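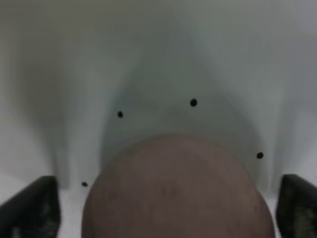 Mauve-brown and round on top, with a few faint reddish blotches.

From: Selma Petek
To: Garnerham Astro list
Subject: Re: [garnerham-astro] Mars night, and the 525 eyepiece money

Quick one, on my lunch, sorry for the typos in advance.

Radosław Cieślak wrote:

> All,
> Can we settle the Mars evening before the end of May please. Hall is
> free from 7.30. Last time we had 200 chairs out and no idea how many
> would come. Also, are we using the Ionescu reflector or not? It needs
> collimating and I'm not driving it over there if it'll sit in the van.
> And Selma, did the talk on the dust storms get confirmed?
> R.

Yes to the talk. Confirmed last night. 40 mins plus questions, she wants a proper screen this time and not the pull-down one with the crease.

Ionescu -- yes please bring it. Mars will be small by then, I know, I know, but people like looking through a big tube and the Moon is up as well. If it's cloudy we just do the talk and the tea. Collimate it at home if you can, the laser is in the blue box with the spare Telrad base. I think. If not there try the cupboard by the urn.

Chairs: put out 120 and leave the rest stacked. We can always add more and it looks better than rows of empties.

Money. The eyepiece fund stands at 525 pounds. The Trellosach wide-field one everybody wants is 600, so we are short by 75. Could do a bucket on the door? Or wait till autumn. I'm not fussed, but decide one way or the other becuase the shop won't hold it past the end of the month.

Other bits --

Punirum survey. I've now got 1,669 observations typed in from the old logbooks, all the Mars ones from the first three books. Handwriting in book two is dreadful. If you drew a disc and didn't write the time on it I can't use it, so please check your own pages. Several of you have put local time with no note of whether it's BST, and an hour's error shifts the central meridian by nearly 15 degrees so the dark markings end up in the wrong place. UT only from now on please!!

Red filter has gone missing, the 23A. Had it at the last dark sky night. Check pockets.

Parking is round the back, the front gate is locked at 10 and we will not be finished by then. Red torches only on the field, and that includes phones.

Radosław can you do the poster again? Same as last year but with the right postcode

Must run

Selma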